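The Long Way to Ostov

I booked the slow train because I was mad at an airline. There, I said it. They'd lost my bag for the second time in a year, and I was standing at the counter telling a very patient young man that I would never fly again, and then I went home and had to sort of mean it.

So I took the sleeper. Twenty hours with a change at Wellska, and a bunk about as wide as an ironing board. I loved it so much I've done it every September since.

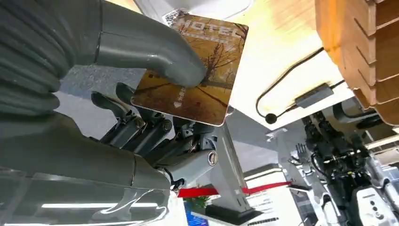
Packing for a night train is its own little art, and I was terrible at it. I brought a hard suitcase the first time (never again, it lived on my feet) and 7 paperbacks, of which I read half of one. My friend Judit Fekete, who talked me into the whole thing, travels with a canvas bag and a jar of pickles. She also taught me to book a room for the night after, somewhere close to the station, and she's right. You get off that train creaky and a bit silly, and all you want in the world is a hotel key card like the one in the photo and a door that locks. I paid 70 for mine that first year, breakfast included, and slept until noon.

The dining car is the real reason to go, though. Ours was run by a man called Gusteo, who did one soup and one stew and would not be hurried on either. By nine everybody had given up on their own compartment and was in there, elbows touching, passing the bread. I sat across from Nusrat Jayawardena, a retired piano tuner on her way to see her new grandson, and we talked until they turned the lights down.

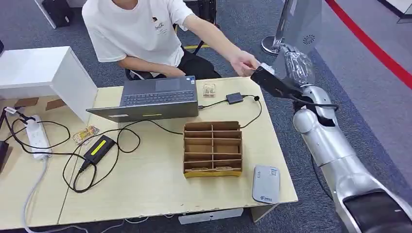

She'd ridden the line as a student, back when you could open the windows, and she knew every stop before it came. "Bridge," she'd say, and there it was, rumbling under us in the dark. I've still got her recipe for walnut cake — it's on the back of a seat reservation, and the egg part is smudged, so I guess every time.

We pulled in an hour late. I had jam on my sleeve and a crick in my neck, and I was already asking the conductor about the train home.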